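Section 7. Couch, Carpet and the General Aftermath

Applies to all Pikevel furnished units with a fabric couch and beige carpet. If your unit has neither, skip ahead to Kitchen and enjoy your evening.

Read the whole section before you touch anything. The usual mistake is to start with the cushions, which feels like progress and puts every crumb in the couch onto the floor you are going to do next.
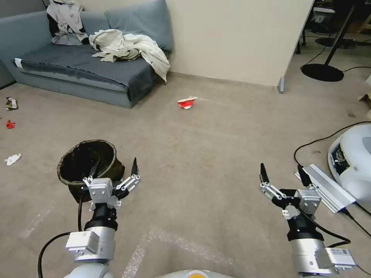
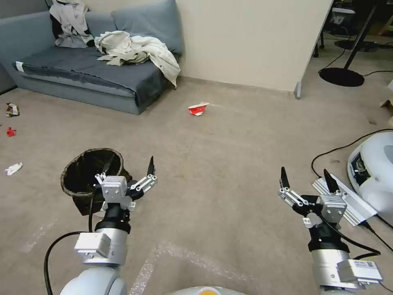
Couch and carpet before step 1. Cup, wrapper, red scrap, tissue.

7.1 Floor first

1. Put the bin within arm's reach of the litter. A bin across the room turns every tissue into a sporting event.
2. Check that the bin has a bag in it. If it doesn't, fit one and fold the edge over the rim. Spare bags are under the sink, behind the Weltgate descaler.
3. Pick up paper cups by the rim and keep them level until they are over the bin. Crushed cups count as full until proven otherwise.
4. Collect wrappers and tissues by hand. Do not vacuum them up. The Alexiou upright will accept a candy wrapper without complaint and then stop working in September.
5. Go back for the small scraps. There is always one you took for part of the carpet.

CAUTION: Old tape marks on the carpet are not litter. Scraping them with a butter knife has been tried in unit 262, and the patch is still there for visitors to admire.

7.2 Clothing

1. Lift each garment off the couch separately. Grabbing the whole heap saves a few seconds and sends somebody's keys down the back.
2. Empty the pockets onto a table.
3. Hang up jackets and fold shirts. The armrest is not a hook, whatever the last tenant believed.
4. Guest clothing left behind goes to the Ditport desk with a tag showing the unit number. The desk keeps it for 30 days.

7.3 Seat cover and cushions

1. Take the back cushions off and stand them against the wall.
2. Pull the seat cover toward the back of the couch, then tuck it down along the full length. Start in the middle. Starting at one end gives you a beautiful left half.
3. Smooth the front edge until it hangs straight.
4. Put the back cushions in place, zippers down.

NOTE: Leave the white tag attached. It has the washing instructions, and the last replacement cover took three phone calls to identify.

If the cover won't stay tucked, call Panagiotis Kontogiannis at extension 1255. He will ask whether you started in the middle.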